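Section 4: Introducing the Arm to the People Who Were Already Here

Applies to the Gitell two-arm table, Zumville site. Replaces the February version, which was a page and a half long and assumed everyone would be delighted.

By the time you reach this section you should have the table level, the cables run and the stop button tested (Sections 1 to 3). What remains is the part the supplier's manual covers in one sentence: "Integrate the unit into your existing workflow." Our existing workflow was Jin, the cup-and-lid line, and it had people in it. Most of them are still in it, doing somewhat different things, and this section is for them and for whoever supervises them.

The arm's job at this stage is to pick up a paper cup, hold it without flattening it, and put it down where the packing step wants it. You have been able to do this since you were two. Please be patient with it anyway.
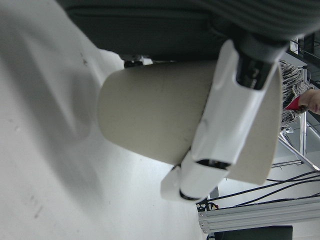 Kittipong Siriwan

4.1 Before the shift

1. Read the handover sheet. If the last line says "fine," find whoever wrote it and ask what they meant.

2. Clear your own things off the table. Mugs, phones, gloves and lunch are all, as far as the arm is concerned, things on the table. It has no opinion about whose they are.

3. Check the cup stock. You want one sleeve of 100 at the table and one in reserve. Use plain cups from the same carton. Mixing cartons gives you two slightly different stiffnesses, and you will spend the morning adjusting the grip for a problem that came in a box.

4. Set aside any cup with a bent rim or a crease. Scuffs and specks don't matter for grip practice, so don't throw those out.

5. Power up in the order given in Section 2. Wait for the ready message on the screen. Pressing the button again does not make the message come sooner, although every one of us has checked.

Note: Two people need to be signed in before the arm runs. One watches the work, the other does the log. On quiet days these jobs are equally dull, so swap at the break.

4.2 Teaching a grip

The old skill on this line was speed. Good packers could separate, check and stack cups while holding a conversation about something else. The new skill is knowing what a properly held cup looks like and being able to say so in words a settings menu will accept. Several of our fastest packers were annoyed to find that they didn't know how they did it. Allow time for this.

1. Open the grip menu and load the profile called Terneck. It was named after the building where we did the first trials. There is no better reason, and renaming it breaks the log.

2. Place one cup upright inside the marked pickup area.

3. Start at closing force 20. The number has no unit on our screen, and the supplier has been asked.

4. Run one pickup at slow speed. Watch the wall of the cup below the rim, where it gives first. A cup that goes oval is being squeezed too hard. A cup that slides through the fingers is not being squeezed enough. Both happen on the same day more often than you'd like.

5. Change the force by one step only, then run it again. People who change three things at once get a good result they can't repeat, and then they go home.

6. When you are satisfied, save the grip under your own initials. Do not save over anyone else's. This has been the cause of the only shouting so far.

CAUTION: Keep hands out of the work area while the arm is enabled, including when it is holding still. Holding still is one of the things it does while running. Press Stop, wait for the light, then reach.

CAUTION: Do not try to catch a dropped cup. You have spent years catching dropped cups and your hand will want to go. The cup costs next to nothing and weighs less.

4.3 Checking the lift

A grip that works on the tabletop may not survive leaving it. Run the lift check after every saved grip and at the start of each shift.

1. Set the lift height to Low. The cup only needs to clear the surface.

2. Hold for the full count on the screen. 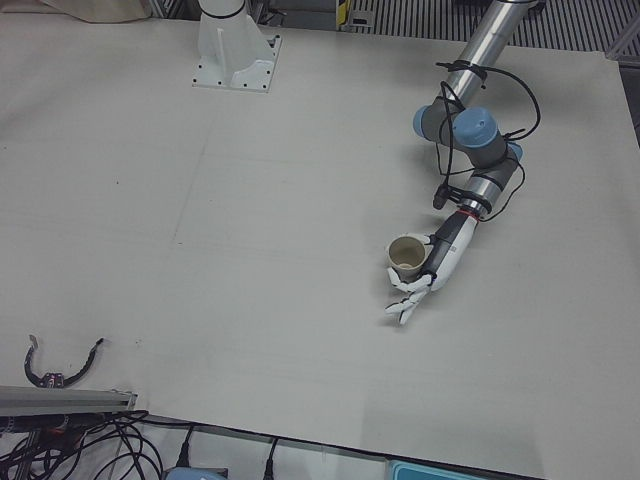 3. During the hold, look for tilt. A slight lean is acceptable if it stays the same from start to finish. A lean that grows means the cup is on its way out, and you may as well press Stop and save everybody the suspense.

4. Lower and release. The cup should stay upright when the fingers open. If it tips, the release is too quick, and you should change the release setting and leave the closing force alone.

5. Log the result as Held, Slipped or Crushed. There used to be a fourth box marked Other. It filled up with essays, so we removed it. Put your essay in the comments.

Note: The lift check takes longer than you would take to pack the same cups by hand. Everyone notices this in the first hour and mentions it to the supervisor, who has also noticed.

4.4 What changes in your job

We promised to put this in writing, so it has a number like everything else.

a. Hand packing continues on the other side of Jin. The arm is not counted toward the line's output, and your rate is not compared with it. In its current form this would flatter you and teach us nothing.

b. Table duty is paid at the setter's rate for the whole shift, including the hours when all you did was watch.

c. You may ask to go back to hand packing with one week's notice. You don't have to give a reason. Two people have done it, and one of them came back.

d. Anyone signed in at the table may stop the arm. You don't need permission, and you will not be asked to justify it beyond one line in the log. "Didn't like the sound" is a complete entry.

e. If the arm misses its pickups, that is a setting or a fault. It does not go on your record. Early on it did, through a form that nobody had updated, and those entries have been taken out.

4.5 If something goes wrong

Cup sticks to the fingers after release: Stop, reach in, remove it, wipe the fingertips with a dry cloth. No cleaning spray.

Error 122: The wrist has reached the end of its turn. Use Return Home at slow speed. If the same error comes back twice, call maintenance and go have your break.

Arm stops with no message: Look at the cables first, then at the person nearest the cables.

Everything works and you are bored: Log it. We have very few entries of this kind and would like more.

Go on to Section 5 for end-of-shift shutdown. The reserve sleeve goes back on the shelf, closed end out.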